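I'd been looking forward to the Firnport open day since July, which will tell you most of what you need to know about me. My sister asked if there would be a proper tea room. (There was a trolley. The flapjacks were excellent.)

Firnport is a set of old chandlers' sheds that now holds small engineering firms, and on one Sunday a year they all roll their doors up and let people wander in. I went last year and only managed half of it, so this time I planned it like a military campaign and headed straight for Clalla, the robot people, at the far end past the boatyard.

Clalla had 3 demonstrations on the go. The first, by the door, was a sorting arm they call Kumau, which was picking up wrapped sweets and dropping them into trays, and which had drawn every child in the building. It's quick and rather theatrical, and I did watch it for longer than I'd meant to. The second was a screen showing how they plan a movement before anything moves, with lots of coloured lines sweeping about. I followed the first half of the explanation and nodded through the rest.

The third was the one I'd come for: two arms and a wine rack.

I'm going to try to explain why this was so good. The rack is a curly, scrolly thing in gold wire and black metal, the sort you'd find on your aunt's sideboard, and the job is handling coloured plastic glasses next to it. Red, blue, green, yellow. You or I could do it while talking on the phone. For a gripper it's a nightmare, all those loops to snag on and a thin round foot as the obvious place to grab. Each arm has a little camera down by the gripper, and they had the views up on a big monitor, so you could see what the robot sees as it works. They very kindly let me have some stills.
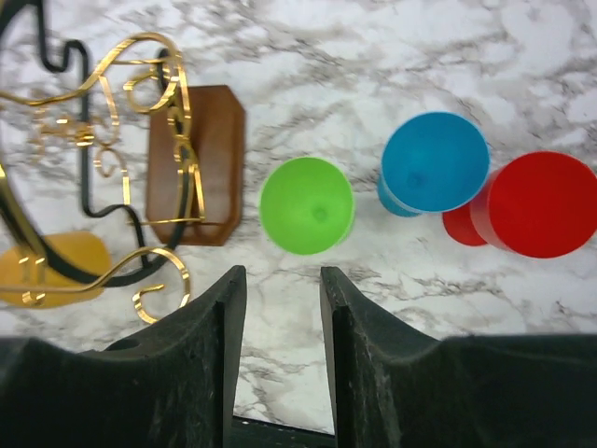
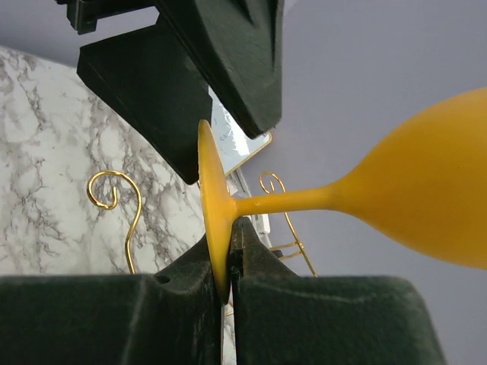
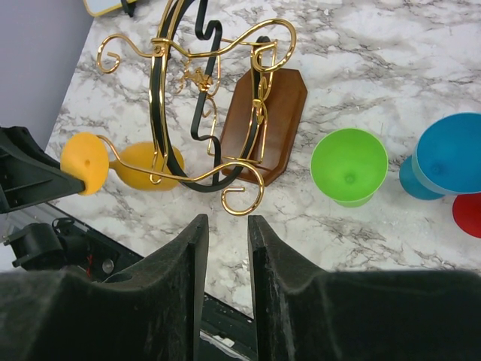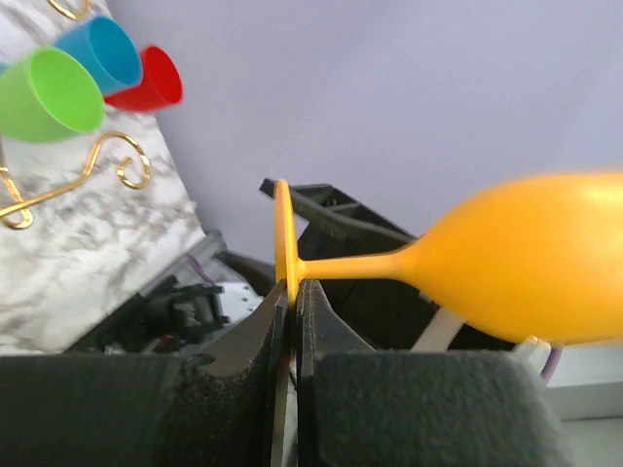 The man running it was Lefteris Katsaros, and he was a joy. He'd clearly been asked "will it take my job" a great many times before I got there, so I asked him about the fingers instead and he lit up. His view is that people look at the arm when they ought to be looking at the last few centimetres. An arm that can reach a spot is old news. What happens when the fingers arrive a hair too far to the left is where all the work goes.

He told me they had recorded 600 attempts at various versions of the glass job, with a person guiding the arms by hand each time, and that he'd done a fair share of those himself. I asked if it got boring. He said the first 70 were interesting, then there was a long bad patch, and then it got interesting again when he began noticing his own habits. He always came in from the same side, for one thing, so he had to make himself do it differently or the robot would only ever learn the one approach. I loved that. It's exactly what my piano teacher used to say about my left hand.

I asked why plastic glasses, and he gave me a look and said, "You should see what we spent on the first lot."

The bit I hadn't expected was how much I minded. There were a dozen of us stood behind the rope and every time a gripper crept up on something the whole group went quiet. A woman beside me was holding her breath, I'm sure of it. When one attempt went wrong (a glass rolled off in the wrong direction and the arm closed very carefully on nothing at all) there was a great groan, as if somebody had missed a penalty. Lefteris just reset it and off it went again. He seemed pleased, if anything. He said a day with no misses usually means the task is too easy.

A few other things I scribbled down, in no order:

- The arms are much quieter than I'd imagined. You get a soft whirr and now and then a click.
- They move slowly on purpose when visitors are in. I asked to see full speed and was told no, very politely.
- The wrist view makes you slightly seasick if you watch it for too long. I switched between the monitor and the real thing and that helped.
- A lad of maybe ten asked whether it knew what a glass was. Lefteris took a good while over his answer, and I think he ended up at "not the way you do", but he was still chatting with the boy and his dad about it when I came past again later.

I did get round some of the other sheds afterwards. Đỗ, who make small motors, had a bench where you could wind your own coil, and mine managed 77 turns before I lost my place and had to ask for help. It spun, though! It's on the windowsill now. The letterpress people were packed out so I never got near them, and I missed the sail loft entirely for the second year running, which is silly as it's right by the car park.

If you fancy going next time, get there before eleven. By lunch the queue for Clalla was back past the boatyard gate and they were letting people in by the handful. Wear something warm as well, those sheds don't hold any heat with the doors up. Parking was free on the quay but you do have to walk back along the cobbles, and my sister would like it known that they are not suitable for her good shoes.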